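Início > Trabalhos > Ciências do Consumo > Relatórios de grupo

Relatório: quanta água gasta a roupa que não está suja?

Grupo 9. Siyabonga Cele e Sipho Pretorius. Entrega em agosto, versão final (a anterior tinha a tabela trocada, por favor ignorar)

14 partilhas
3 comentários

1. Ponto de partida

A ideia veio de uma discussão na residência sobre as máquinas de lavar. Sempre ocupadas. Fila à sexta-feira até às onze da noite. O Sipho achava que faltavam máquinas, eu achava que havia lavagens a mais. Resolvemos medir.

Pergunta do trabalho: que parte da roupa lavada numa residência de estudantes vai à máquina sem precisar? E porquê?

Não quisemos entrar na parte dos detergentes, já há dois grupos com isso. Só frequência, hábito e água.

2. O que lemos antes

Pouco, confesso. O capítulo do manual sobre fibras e mais dois textos das aulas. O que ficou dali: o algodão aguenta bem lavagens mas perde cor e forma, a lã areja-se e quase não precisa de água, os sintéticos guardam cheiro e por isso acabam por ir mais vezes à máquina. Também aparece a diferença entre roupa de contacto direto com a pele (interior, meias, desporto) e roupa de segunda camada. A segunda camada é onde há margem para poupar. Camisolas, calças de ganga, casacos, saias.

Um dos textos fala da "roupa intermédia", a que já foi vestida mas não está suja. Não volta para o armário porque já foi usada, não vai para o cesto porque ainda serve. Fica por aí. Nós achámos que era aqui que estava o problema e fomos atrás disto.

3. Método

Três partes:

Diário. Os participantes apontaram durante o período do estudo cada peça que foi à máquina, quantas vezes a tinham vestido e o motivo da lavagem (nódoa, cheiro, "já estava na altura", outro). Folha em papel na porta do armário. A versão em telemóvel foi abandonada logo ao princípio, ninguém preenchia.

Registo das máquinas. A lavandaria da residência Van Wyk tem um contador de água próprio, um Alent, que dá a leitura no mostrador. Líamos de manhã e à noite. Falhámos algumas leituras da noite, está assinalado na tabela.

Entrevistas curtas. No quarto da pessoa, com a pergunta aberta: onde pões a roupa que já usaste e vais voltar a usar?

No total foram registadas 1.361 peças. Destas, 468 tinham como motivo "já estava na altura" ou o campo vazio com uma só utilização. Juntámos as duas coisas na mesma categoria, a que chamámos lavagem por hábito. A professora perguntou na apresentação intermédia se isto era legítimo. Achamos que sim, com a ressalva de que um campo vazio também pode ser preguiça.

4. Resultados

468 em 1.361 dá pouco mais de um terço. Mais do que eu esperava e menos do que o Sipho apostou, fica registado.

Por tipo de peça, sem surpresas no topo: a roupa interior e de desporto quase nunca aparece como hábito, tem sempre motivo. As camisolas são o pior caso. Lavadas depois de uma utilização, muitas vezes de poucas horas. Calças de ganga melhor, quase todos disseram que lavam "quando calha". Pijamas muito irregulares, há quem troque de dois em dois dias e há quem não tenha querido responder.

Por motivo, o cheiro vem antes da nódoa. Nas entrevistas percebeu-se que "cheiro" quer dizer muitas vezes cheiro a cozinha, a da residência não tem exaustor que se veja. Uma participante disse que lava o casaco sempre que alguém frita peixe. Isso não é sujidade, areja-se numa noite com a janela aberta, mas nem todas as janelas abrem.

A parte mais útil foi a das entrevistas. Respostas à pergunta aberta: a cadeira, as costas da porta, o chão ao lado da cama, em cima da cama. A cadeira ganha. Mas a cama é o sítio de onde a roupa vai mais depressa para a máquina. A explicação que nos deram repete-se: à noite é preciso tirar aquilo dali para dormir, está amarrotado, já não se sabe se está limpo, vai para o cesto.
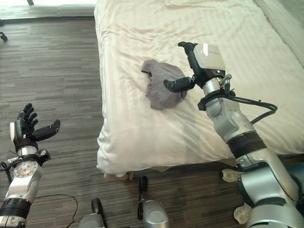
Fig. 1. Peça de tecido amarrotada sobre a cama, lençol branco.

Amarrotado conta como sujo, portanto. Foi a frase que mais sublinhámos nas notas. Várias pessoas disseram que não voltavam a vestir uma camisola com vincos e que era mais fácil lavá-la do que passá-la a ferro (só há um ferro por piso e o do segundo está avariado desde que entrámos). Quem pendura numa cruzeta veste outra vez, quem deixa em monte lava. Não temos amostra para provar isto com números, mas nos diários nota-se: as pessoas com cabides livres têm menos lavagens por hábito.

Água. O contador dá o total da lavandaria e não separa por pessoa, por isso aqui só podemos estimar. Não vamos pôr um valor por peça. Tentámos, dava resultados diferentes conforme a máquina ia cheia ou meia e perdemos um dia inteiro com isso. O que dá para dizer é que as leituras mais altas são as da sexta à noite, o que bate certo com a fila.

5. A experiência dos ganchos

Na segunda fase metemos ganchos de parede autocolantes nos quartos de quem aceitou. Marca Kiro, os mais baratos que havia. Orçamento total do trabalho 1.000 rands, quase tudo foi para aqui. A instrução era só uma: roupa já usada vai para o gancho.

Correu mais ou menos. Uns caíram logo (parede pintada de fresco no corredor norte). Nos quartos onde aguentaram, os diários mostram menos camisolas lavadas depois de uma utilização. Dois participantes encheram os ganchos com mochilas e toalhas e a roupa continuou na cadeira. Também é um resultado.

Experimentámos ainda um spray refrescante, o Sukano, com um pequeno número de pessoas. Desistimos. Metade não gostou do perfume e lavou a roupa por causa do spray.

6. Limitações

- Amostra de conveniência, são quase todos do nosso curso. Gente que já ouviu falar do tema nas aulas e pode ter lavado menos só por estar a apontar.
- Leituras da noite em falta.
- Não distinguimos lençóis e toalhas da roupa de vestir nos primeiros dias. Corrigimos depois, mas esses dias ficaram fora da análise.
- As entrevistas foram feitas por nós os dois com estilos diferentes. O Siyabonga fala muito. (Nota do Sipho: confirma-se.)
- Fizemos tudo no inverno, no verão com calor as respostas seriam outras, de certeza.

7. O que propomos à residência

Reparar o ferro do segundo piso. Comprar mais cabides, custam pouco. Pôr um varão de arejar na varanda da lavandaria, que está lá vazia e apanha vento. Exaustor na cozinha, isso sabemos que é caro e que não depende da residencia.

Não propomos cartazes. Já há cartazes a mais naquela parede e ninguém lê.

8. Divisão do trabalho

Siyabonga Cele: entrevistas, texto, secções 1 a 5. Sipho Pretorius: contador, folha de cálculo, limitações, propostas. Os ganchos foram os dois, e as leituras da manhã também, à vez.

Anexos: A, modelo do diário em papel. B, leituras do contador. C, guião das entrevitas. A folha de cálculo completa segue em separado porque não coube no limite da plataforma.

3 comentários | 14 partilhas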